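Section 4. Setting Out and Servicing Pan Traps

This section covers pan trap transects for the Drestimstead pollinator survey. Read Section 3 (site selection and permits) first. Net sampling is in Section 5.

4.1 Before leaving the field station

1. Check the forecast. Traps are set only on days with no rain expected, light wind, and a high of at least 60 °F.
2. Mix the soap solution in the carboy, using unscented dish soap. Do not use citrus soap. The scent changes the catch.
3. Count out bowls in equal numbers of blue, yellow, and white. Discard any bowl with a cracked rim or faded paint.
4. Pack specimen bags, pencils, waterproof labels, the fine-mesh strainer, and the site map.
5. Sign out on the board with the transect code and expected return time.

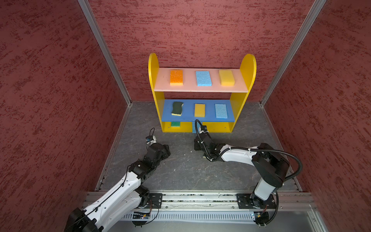 4.2 Laying the transect

1. Locate the start stake. At Dratness the stakes are orange-capped rebar; at Flullham they are wood and may be hidden by fireweed in August.
2. Run the tape for 400 feet along the bearing on the site card. Do not bend the line to avoid brush. If a log or pit falls on a bowl position, move that bowl to the nearest level ground and note the offset.
3. Place bowls at even spacing in the order blue, yellow, white, and repeat to the end of the tape.
4. Fill each bowl to three-quarters. On slopes, scrape a level seat with the trowel first.
5. Record the start time when the last bowl is filled.

CAUTION: Burned sites contain dead standing trees and burned-out root holes. Wear a hard hat at all times. Leave the plot if wind picks up enough to move the upper limbs.

NOTE: Sites above 3960 feet warm late in the morning. Start these one hour after the time printed on the site card and write "late start" in the remarks column.

4.3 Collecting the catch

1. Return at the end of the sampling period and walk the line in the same direction it was laid.
2. Pour each bowl through the strainer. Combine bowls of the same color. Keep colors separate from each other.
3. Rinse the catch with clean water, then transfer it to a specimen bag with 70 percent ethanol.
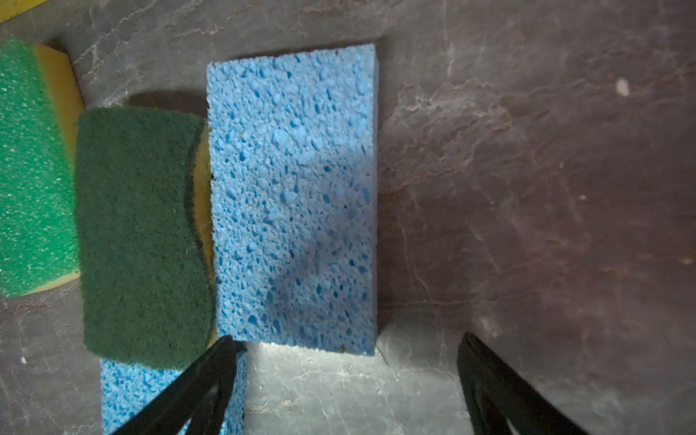
4. Put a penciled label inside the bag. Ink runs in ethanol. The label must show site, transect, bowl color, date, and collector initials.
5. Record missing, tipped, or dry bowls by position number. Do not estimate what they would have caught.
6. Collect every bowl and carry the used solution out in the waste jug.

4.4 Washing and storage

Strainers and bowls are washed the same day. Residue left overnight can carry pollen and small body parts into the next sample, and the Ghaffari reference collection will reject mixed lots.

1. Rinse bowls in cold water, wipe the inside with a soft sponge, and rinse again. Scouring removes the fluorescent paint.
2. Air dry upside down.
3. Stack by color and return to the equipment room.
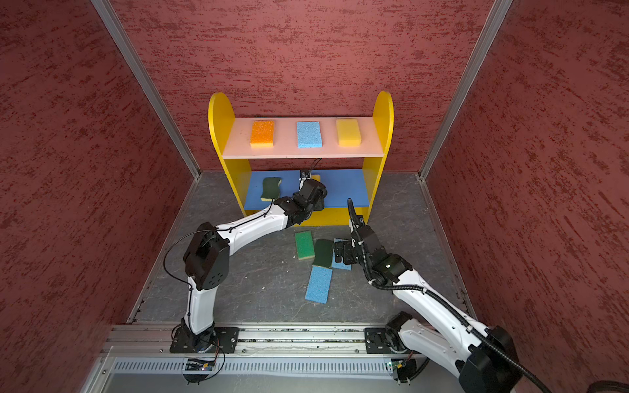
Fig. 4-3. Sponges on the two-tier shelf.

4. Enter the transect in the log. Bag numbers for this program start at 2000. Skip no numbers, and strike out errors with a single line.

Revised January 31, 2025. Replaces all earlier versions of Section 4.

Drestimstead Pollinator Survey | Contact the field office | © 2025 | Back to top

Comments (3)

Negin Bakhtiari
In 4.2 step 4, does three-quarters apply to the small bowls as well? Ours slop over at that level on the steep end of the Dratness line.

Bijan Kazemi
Yes, same level for both sizes. Cut the seat deeper on the uphill side and check it before you pour.

Negin Bakhtiari
Thanks. The Flullham site card also still shows the old bearing for the second transect.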